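Burlap

Burlap is a coarse cloth in plain weave, made mainly from the fiber of the jute plant and sometimes from hemp or flax. It is known as hessian in the United Kingdom and in many other countries. The cloth is used for sacks, wrapping, plant protection, upholstery, and crafts. The related word "gunny" usually refers to heavier sacking made from the same fibers.

Structure

Burlap is woven with one set of yarns passing over and under another at right angles. The yarns are thick and the spacing between them is wide, leaving small square openings across the cloth. Jute yarn is spun from long, stiff strands and has many loose fiber ends, which give the surface a hairy feel. Unbleached cloth ranges from pale tan to medium brown depending on the plant, the soaking process used to free the fiber, and the age of the goods.

An open weave shifts easily. When burlap is draped over an object or gathered by hand, the rows of yarn bend with the cloth and the openings change shape. Upholsterers and sewers often pull out a single yarn to mark a straight line before cutting. 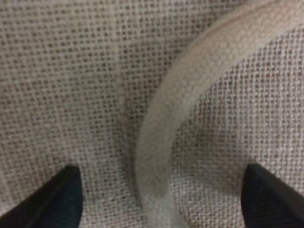
Loosely woven burlap with a soft fold, and a thick cream-colored cord.

Weight and grades

Burlap is sold by weight per unit of area. In metric markets the figure is given in grams per square meter; cloth of 300 grams per square meter is suited to sacks and upholstery, and lighter cloth is used for wrapping and decoration. In the United States the weight is commonly stated in ounces per yard of length at a set width, with 40 inches as the traditional standard.

Finishes include natural, bleached, dyed, and laminated. Laminated burlap has a plastic or paper layer bonded to one side, which closes the openings and keeps fine powders from sifting out.

Uses

Sacks for coffee, potatoes, and other crops are the best-known use. The openings let air reach the contents. In gardening, burlap is wrapped around the root balls of trees before transport and set up as a screen against wind. Untreated cloth breaks down in soil and is often left in place at planting, though ties around the trunk are removed. On construction sites, wet burlap is laid over fresh concrete to slow drying.

In furniture, a layer of burlap is stretched over webbing or springs to support the stuffing. Carpet and linoleum makers have also used it as a backing.

Household and craft uses include table runners, wreaths, bags, and pinboard covers. Rug hookers use it as a foundation, drawing strips of wool through the openings with a hook, although many now prefer linen or cotton for rugs that will be walked on.

Edges and trims

Cut burlap frays quickly. Edges may be turned under twice and stitched, bound with tape, or deliberately fringed by removing the outer yarns. Soft cotton cord and rope are frequent trims, used as handles, drawstrings, or borders. Cord is generally attached by hand with stitches that catch several yarns of the cloth at once, as a stitch through a single yarn tends to pull free.

Care

Washing can shrink burlap, weaken the fibers, and shed lint. Small marks are usually treated with a damp cloth, and larger pieces are washed by hand in cold water and dried flat. Creases can be removed with steam. Long exposure to sunlight discolors jute and makes it brittle, and cloth stored in damp conditions may develop mildew.

See also: Canvas; Gunny sack; Jute; Plain weave; Rug hooking

Last edited September 13, 2026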